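What Makes People Press a Button?
Ngaio Wihongi, Human Factors project, 06/03/2024

I got into this topic because of the ticket machine at Wodville station, which I have lost more money to than I care to admit. My question was simple: do people pick a button by its color, its size or its label? I asked 29 classmates and neighbors to work through a paper mockup of a ticket panel, then nagged them with questions afterward (sorry, everyone!).
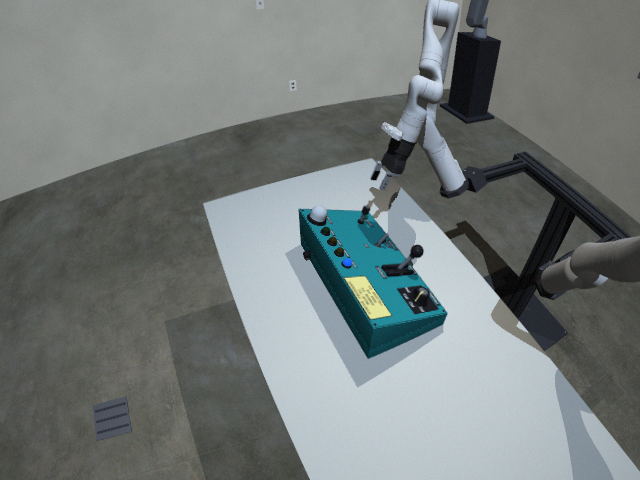 Vol. 20, p. 912

Color won by a mile. Most people went for green when they wanted to go ahead, even when I had printed "Cancel" right on it — and a few got quite cross with me about that. Size mattered less than I expected. Big buttons got noticed first, but plenty of people told me a big one felt risky, like it might call the fire department.

Labels were the sad part. My neighbor Mr. Jafarzadeh read every single one out loud, and he was pretty much alone in that. When I asked the others what the third button said, I mostly got shrugs. I tried a second version with shorter words and a thicker typeface and it helped a little, mainly with the people who wear reading glasses.
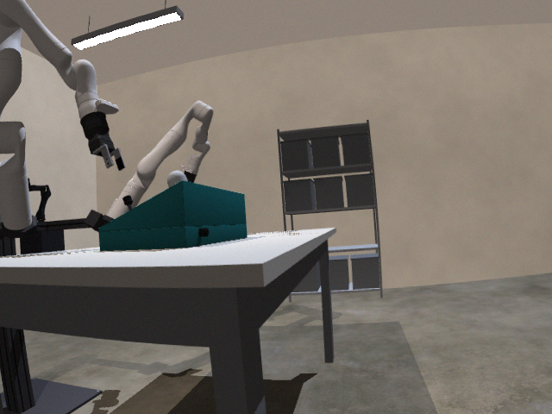

What I'd Do Differently

I'd test in a real station with real noise and a line of grumpy people behind you. Paper is way too calm! I'd also like to include people who are color-blind, and I plan to start on that in September.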